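Seventeen Good Ones
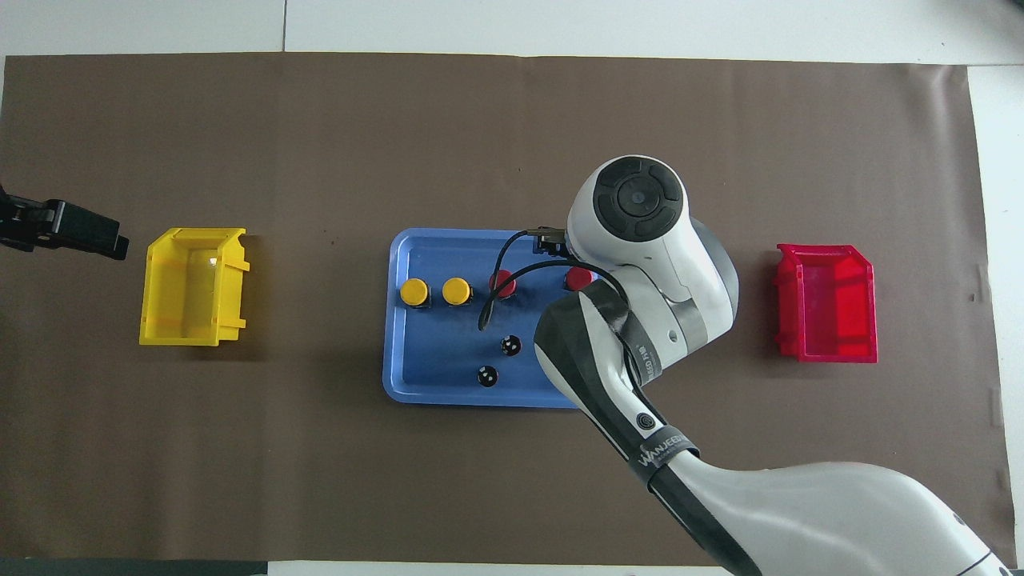 Intan Ong had until the end of the shift to finish the sorting job, and by lunch she had seven good demonstrations and a sore wrist. Trastent paid for demonstrations by the set. A set was seventeen. You sat at the desk with the leader arm, moved it the way you wanted the real one to move, and the real one across the room did the same thing a moment later. The task sheet said yellow buttons to the yellow bin, red buttons to the red bin, knobs left where they were. The bins faced each other across the brown paper with the blue tray between them, and the only hard one was the far red button, because the arm came in on that side and its own cable hung over the work. She had learned to come at it from high up and go down slowly.

She had been at Trastent since May. Before that she had packed orders for a chemist's warehouse, and her supervisor there had told her she had steady hands, so she put it on the application.

Vilho Hirvonen sat at the next desk and checked the recordings. He was a quiet man who ate the same cheese sandwich every day and kept his headphones on with nothing playing. When a demonstration was no good he typed a letter beside it. H was for hesitation. D was for a drop. C was for contact, when the arm bumped something it shouldn't have.

"You've got an H on six," he said.

"Six was fine. I was lining it up."

"You stopped for two seconds over the tray. It'll learn to stop there."

"Does that matter?"

"It does to Virnance," he said. Virnance was the customer.

She took six off her count and did it again. Now she had seven again, which felt like being sent back to the start of a queue. She made herself a tea and drank it standing up.

The trouble was that she always stopped there. She had never noticed it before Vilho said so. She went home on the bus that night with eleven done and watched herself with her door key. She held it in front of the lock for a bit, and then she put it in. She did the same with the kettle and the tap. Her mum used to do it when she threaded a needle – she would hold the thread up to the eye and wait, as though asking if it was ready.

In the morning Jitendra Maurya came down from the office to say Virnance had changed its mind. They wanted the set by noon so they could train on it over the weekend.

"How many have you got?" he asked.

"Eleven."

"Any of the H ones we could let through?"

Vilho took off his headphones. "There's four," he said. "They're all hers, and they're all the same. She waits before she goes down for the last red one. She never drops it, though. I went through the whole archive last night, all 434. The people who don't wait drop it."

Jitendra looked at Intan, and Intan looked at the leader arm.

"So put them in," he said.

She did two more before noon to make it seventeen. She didn't try to hurry on either of them. At the far red button she held the gripper above the tray, clear of the cable, for as long as she felt like, and then she went down and got it.

The trained version came back the Wednesday after. Vilho loaded it and they both wheeled their chairs away from the desks, as the rules said to. Nobody was holding the leader arm. The yellow buttons went over to the left, one and then the other, quick enough that Intan thought they must have used someone else's work for that part. The near red one went over to the right.

Then the arm swung out over the last button and stopped.

Vilho started counting under his breath. Intan put her hand on his sleeve so he would quit it.

The gripper went down.

"I'll put the kettle on," Vilho said, but he stayed where he was until the button was in the bin.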